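3. Collecting the demonstrations

All our training examples were recorded in simulation. Each of us drove the robot by keyboard through a furnished interior from the Tronelari set, and the logger saved the camera view with every command. We planned 108 runs and kept 102. The other 6 were dropped when the log file stopped before the run did.

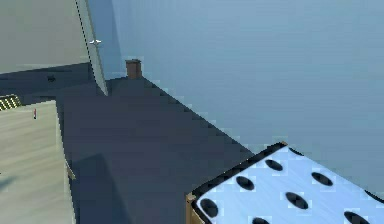
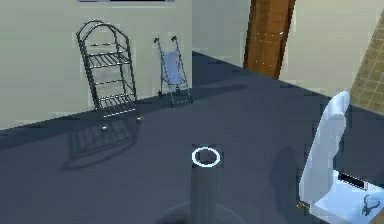

Two views from the recordings, both looking down towards the floor.

Crisóforo Huerta wrote the script that cuts each run into short clips and gives every clip a one-line instruction, such as "go to the door" or "stop beside the rack". We checked the instructions by hand, which took longer than the driving. In 18 runs the wording did not match the path, mostly left and right swapped, and we rewrote those.

Our early runs were too tidy. Everyone took the shortest route, so the model saw very few corrections and did badly once it had drifted. For the second batch in November we started the robot at odd angles and let the driver recover. The split into training and test runs is given in section 4.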